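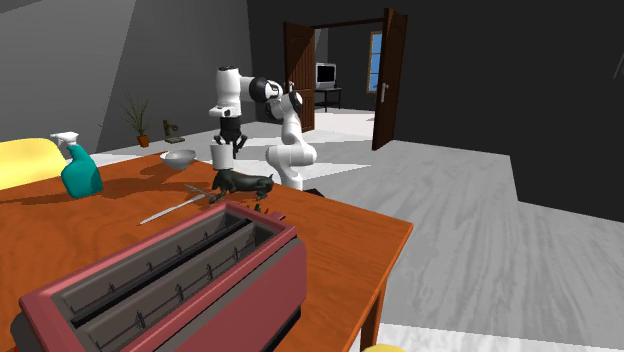

Repairing a small appliance at home should be as ordinary as mending a hem, according to one resident who spoke at the Dudport Library's session on household repair and waste. The library later sat down with the coordinator of its repair program to discuss that view and the program's first year.

"We agree with the sentiment, with some caution," the coordinator said. "Cleaning out crumbs or replacing a missing foot is well within most people's reach. Anything behind the casing of a mains appliance should go to a qualified person."

The program received 1069 items over the year, and 262 of them were small kitchen appliances. Kettles and toasters made up most of that group. Lamps were the next most common category, followed by radios.

Asked why so many goods are thrown out with minor faults, the coordinator pointed to the price of labour. "A resident may be quoted more for an inspection than the item cost new. Our inspection is free, and the resident pays only for parts."

Parts remain a difficulty. The program buys from two suppliers, Kerico and Fuchs, and delivery to the Gultevach branch can be slow. "We have had a kettle on the shelf for 18 days waiting on a switch," the coordinator said. "Its owner was very patient."

The library intends to extend the program to sewing machines in November. Residents are asked to bring the manual if they still have it, and to label cords and loose pieces with their membership number. Microwave ovens are not accepted at either branch.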